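4.2 Small bins and where people put them

I came to bins late in this study. Nilton Chambi and I had set out to write about shelves and drawers, and the whole first round of home visits in Trujillo was planned that way. But people kept steering us back to their trash. We'd ask where the scissors lived and get a long story about the bin that used to stand next to the scissors, and why it had to move, and who in the family still threw things at the old spot. So for the second round (February, 15 homes, most of them apartments) I gave the small bin its own page in the notebook, and that page filled up faster than any other.

By "small bin" I mean the kind you can pick up without thinking about it. Kitchen bins with pedals are in Section 4.3, and Dzifa Wumbei has already written up the shared bins in hallways much better than I could. What interested me was how the little ones get handled. A pedal bin gets a foot. A small swing-lid bin gets hands, usually both, and usually from somebody down at floor level.

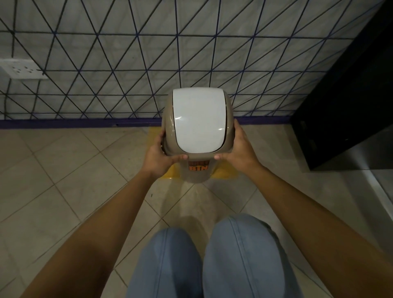
Figure 3. Small swing-lid bin held in both hands in front of a tiled wall.

Look at where the thumbs go in Figure 3. They rest near the front edge, just under the lid, and the rest of the hand does the holding lower down on the sides. I saw versions of this grip in 10 of the homes, and I use it myself now that I've started noticing (my own bin is a cheap round thing, nothing like this one). The white lid sits inside a taupe shell, and that band of shell around the lid turned out to matter a lot in the interviews. People talked about it as the "clean part," the bit you're allowed to touch. The lid itself was the "dirty part," even when it had been wiped that morning! Rhiannon Morgan, who coded the transcripts with me, wanted to call this a boundary rule. I'd call it a habit, and we left both words in the coding sheet.

Then there's the label. I had assumed that labels on household bins were for guests, or for kids. A few people did say that. Others said the sticker came with the bin and they'd never gotten around to peeling it off, and one woman told me she liked it because it showed her which side was the front. I hadn't thought of a bin as having a front, but it does, and people line it up with the room. Of the 41 bins we logged, the ones with any kind of sticker were mostly kept with the sticker facing out.

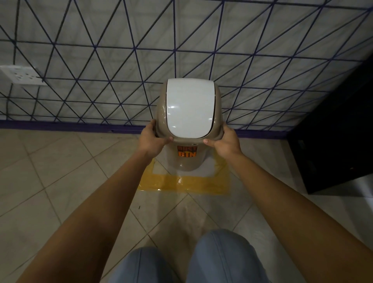 Figure 4. The grip at the rim, with the "DUST BIN" sticker facing forward.

Figure 4 shows the other common grip, higher up, one hand on each side of the rim with the fingers curled around the outside. We coded this as "rim hold" and the lower one as "body hold." Archie McIver asked in an early draft whether the difference was just bin weight, and it might be. We didn't weigh anything. My hunch is that rim hold goes with small moves, a hand's width this way or that, and body hold goes with showing or checking, but I wouldn't push that very far on the notes we have.

One more thing from the notebook, and I'm still not sure what to do with it. When we asked people to put the bin back "where it goes," they nearly all set it down, looked at it, and then nudged it again.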